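Shop notebook, September
back bench, humidity log + glue tests

7:40 am
Dehumidifier full again. Emptied it. Meter by the door says 19 C, the one over the glue shelf says a bit more, never have agreed. Going with the door one for the log from now on so the numbers at least match each other.

Hide glue, batch from last week. Smells fine. Gladys Arboleda says throw out anything past 11 days no matter what the nose says, so it goes Thursday's pile or not, whatever, I'm labeling jars with day count now. Masking tape, black marker. Please don't reuse the jars with old tape still on!!

Test strips, maple to maple, clamped overnight:
Kerkau liquid, straight from bottle - broke in the wood. good
Kerkau thinned a little - broke in the glue line, lots of white showing
hot hide, day 7 - broke in the wood, took real effort
hot hide, reheated twice - let go clean. Shiny both faces. bad

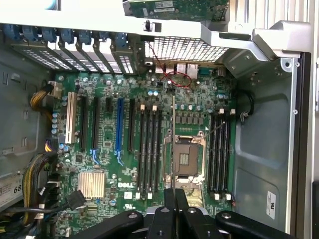
So reheating is the problem, or I let it get too hot the second time. Pot thermostat drifts. Need to do it again with the good thermometer in the pot the whole time, and write down the temp at each heating. Didn't do that, dumb.

Also clamps. Three of the small Zuvia ones are slipping on the bar. Cleaned one with mineral spirits and it held. Other two still on the hook, red string on them, don't use for glue ups till they're cleaned.

10:15
Started on the chair seat. Old crack runs from the back edge to the second spindle hole. Somebody filled it with what looks like car body filler, gray, hard as a rock. Picked at it with the dental tool for an hour. Heat gun on low softens it but it stinks, door open if you do this. Don't go near the finish on the front, it blisters in no time (ask me how I know).

Washed the crack out with warm water and a toothbrush, old glue came up brown. Leave to dry over night before any new glue goes in. Dry fit looks ok, closes with hand pressure except the last bit at the edge. May need a sliver of maple there.

2:30 pm
Sanding. 2000 grit on the little veneer sample was way too fine before finish, the shellac just sat on top and crawled. Back to 320 and it layed down nice. Noting it becuase I did the same thing in spring and forgot.

Grureo shellac flakes, new bag, more orange than the last one. Tried next to the old batch on scrap birch and the difference is plain. Don't mix bags on one job. What's left of the old bag is in the tin with the dented lid, save for the clock case.

To do:
1. Redo the hide glue strips, thermometer in, day 1 and day 7 side by side
2. Clean last two clamps, take the string off after
3. Cut a maple sliver for the seat edge, grain running same way as the crack
4. Order more brushes, the 1 inch ones are shedding
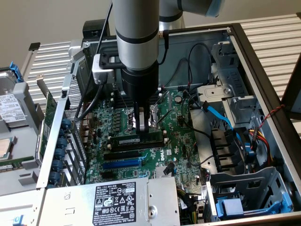
5. Sharpen the card scraper, it's making dust now, no curls
6. Ask Gladys if she wants the spindles numbered before they come out. I would. Pencil on the tenon, not the part that shows

4:50
Dehumidifier half full already. Left it running. Pot off, unplugged, lid on. Seat is on the rack by the window, crack side up, don't stack anything on it.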